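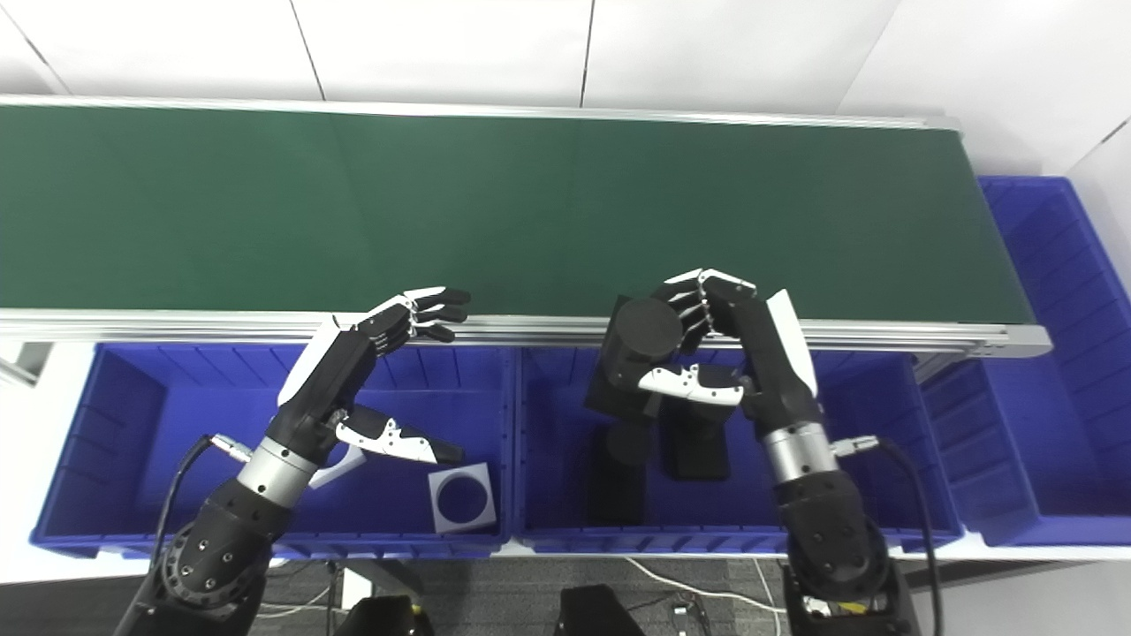
星期三，晚上九点多才坐下来写。

下午把Mahlangu那批实寄封又理了一遍。清单上写的总数是3,192件，装在鞋盒里，每盒侧面贴了年代，但年代和里面的东西对不上。标着战后的那盒里混进了不少早期的，有些连信纸都还在。我没有动信纸，按原样放回去，另外用铅笔在隔页上记了一笔。

先挑的是Ranen的邮戳。Ranen是个小局，早年归在Hirnelier邮区下面，后来并走了，戳子用的时间不长，所以目录里一直写得含糊。旧目录只列了一种双圈戳，直径没有写，字钉方向也没有写。我手上的封看下来，至少是两种：一种局名的字母排得密，末尾的N离内圈很近；另一种字母松一些，日期行下面有一道短横。短横这一种我以前在别人的藏品里见过一次，当时以为是戳面磨损，没往别处想。今天并排放着看，几枚封上短横的位置都一样，长度也一样，磨损不会这么整齐。

量直径用的是透明量规，不是卡尺。卡尺容易压到纸，而且戳边常常是虚的，卡尺给的数字看着很准，其实没有意义。量规放上去读两遍，两遍一致才记。不一致的先空着，明天白天再看，灯下看紫色的戳边总是偏大。

邮票本身没有太多可说的。大部分是普通版，齿孔正常，背胶自然是没有了。有几枚左下角带一个小白点，我怀疑是版上的固定瑕疵，但位置各差一点点，还不敢写进去。等找到带纸边的再说。邮资倒是值得记：寄往邻区的平信，有几封多贴了，差额刚好等于挂号费，却没有挂号签，也没有挂号戳。可能是签掉了，封面上有两处浅色的方印子，大小倒像。也可能只是寄信人手边没有小面值的票。没有证据，写“待查”。

泡洗的事我还是老意见，整封一律不剪不泡。散票里已经剪成纸片的可以泡，但凡是戳落在纸上多过落在票上的，也留着。从前剪下来的那些太可惜了，戳只剩半个，日期在另一半上。

傍晚把看过的部分写信告诉了会里，附了短横戳的描摹图。描摹用的硫酸纸有点潮，线条发毛，寄出去以后才发现，只好补寄一张。

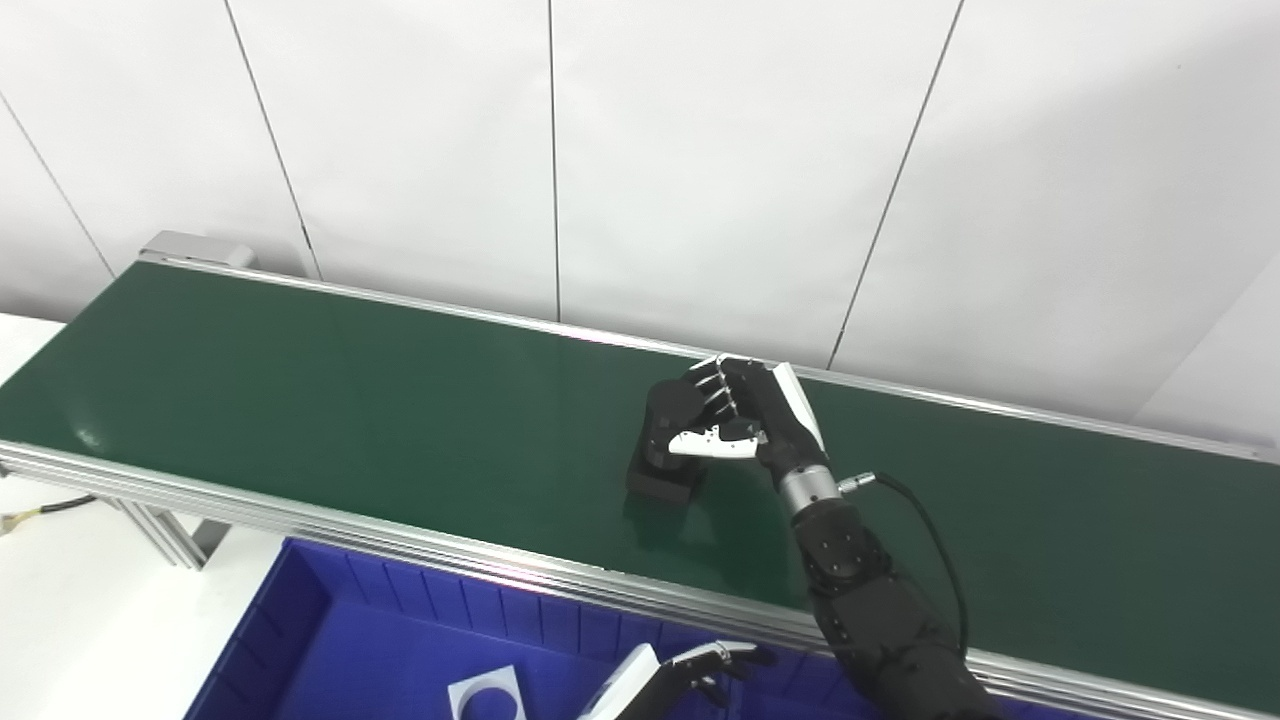 Sachiko Furukawa回信很快，说她不同意把短横戳单独列为一种。照她的看法，同一枚戳换过日期字钉以后，字钉槽的下沿会露出来，印在纸上就是一道横线，别的小局也有过，目录编者向来不单列。她还问我，密排和松排的两种有没有出现过重叠的日期；如果没有，那就是先后两枚戳，如果有，才说得上两枚并用。

她问得对。我翻回记录看，密排的都偏早，松排的都偏晚，中间空了一段，目前没有一枚落在空档里。所以并用说我先划掉了，改成“先后使用，更换时间不明”。至于短横，我还是倾向于列出来，哪怕只作为副号。字钉槽露出来的话，横线应该随字钉松紧有深有浅，我看到的几枚深浅差不多。不过样本少，她要是坚持，我也没法说服她。

又查了一次邮区的旧公报抄本。Ranen的名字出现过几回，一次是开局，一次是改营业时间，一次只提到“器具更换”，没说是什么器具。如果指的是戳子，更换时间就有了着落。抄本这一页的月份被装订线吃掉了，年份也只露出后两位。原件据说在Hirnelier那边的档案室，要提前写信预约，四月以前不接待外来查阅的人。先把信写了。

晚饭后接着抄清单。编号用原来的，不重编。Mahlangu自己写过一套号，跳得厉害，有时候同一个号用在两件上，但他的买入本子是按这套号记的，一改就全断了。重号的我在后面加甲乙。抄到第861号停下来，这一号本子上写的是“Ranen，首日？”，后面打了问号，封却不在盒里。隔页还在，隔页上有压出来的封的轮廓，比一般的封窄一些。前后两盒都翻了，没有。也许他拿去参展没有放回来，也许早就换出去了。本子里没有卖出的记录，可是他后几年记得很潦草。

如果真是首日，那密排戳的起用日期就定了，整篇文章都好写得多。现在只能写“最早见”，把日期给出来，注明是本人所见。

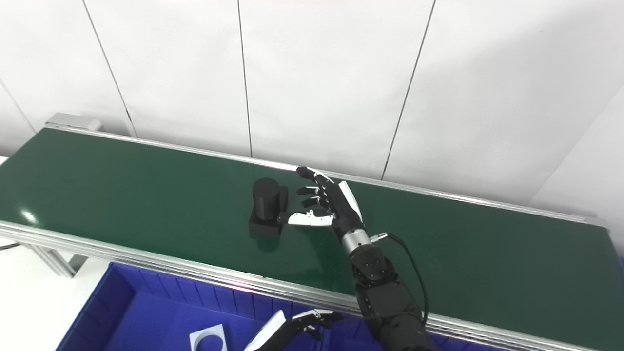

Prindale集邮会 邮史组 · 组员工作日记

写这一段时已经过了十一点。补记几件零碎的事。

会刊的稿子，编辑那边说留给我的篇幅最多2页，图版算在内。戳图必须原大，不能缩，所以文字要压。我打算把邮资那部分整个拿掉，以后另写。表格也简化，只留戳型、颜色、最早见、最晚见，直径放在图下面。

颜色怎么叫还没定。组里过去写“紫”“蓝紫”“灰紫”，各人写各人的，谁也对不上谁。我这次只写“紫”和“黑”，有疑问的加注。黑戳只见到少数几枚，都是松排的，都偏晚，可能是换了印泥。

护邮袋快用完了，小号的还有，长封的没有了。之前买的那种封口发脆，不再买。隔页纸还够。

给Sachiko Furukawa的回信写了一半，主要是同意她关于先后使用的说法，再请她看看自己那本Ranen的册子里有没有落在空档里的日期，明信片也算。她收的明信片比我多，明信片上的戳一般盖得也清楚。短横的事信里只提一句，等白天把深浅再比一遍。

明天先看空着没记的那些直径，再找第861号。柜子最下层还有一个文件夹没有打开过，标签上只写了“杂”。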